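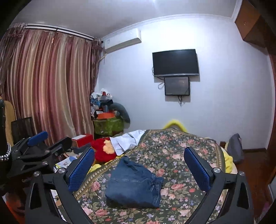 Jasmont wrote back after a month with the tool that folding denim was where its older policy failed most, and that the waistband was the part it wanted more demonstrations of.

Zuvmont Hand-Held Gripper, Two-Finger
With blue mesh-textured finger pads

The Zuvmont is a hand-held gripper for recording household manipulation without a robot on site. The operator works through a task by hand -- folding, stacking, putting away -- and the recording is used to train a policy that later runs on an arm. The textured pads are meant for cloth and other soft goods.

Results with garment folding
The Guerra set holds 1,856 demonstrations recorded in furnished homes. Of these, 1,026 are trousers and jeans and the remainder are shirts and towels. Garments were folded on beds, with the household's own covers left in place. Patterned bedding was kept in on purpose. A policy trained only on plain tabletops lost track of the hem when it was moved to a printed bedspread. The policy trained on the full set did not.

A smaller training run used 901 demonstrations. It handled towels well and was weaker on heavy fabric, mainly at the second fold.

What is included
Gripper body with handle
One pair of finger pads, fitted
Spare pads, one pair
Jirier export software, single license

Notes
Replace both pads together. Pads worn on one side will pull thin fabric off line.
Check the finger screws before each session.
Recordings made with the earlier pads can be mixed with new ones, but label them separately in Jirier.

Part number 827. Ships in March.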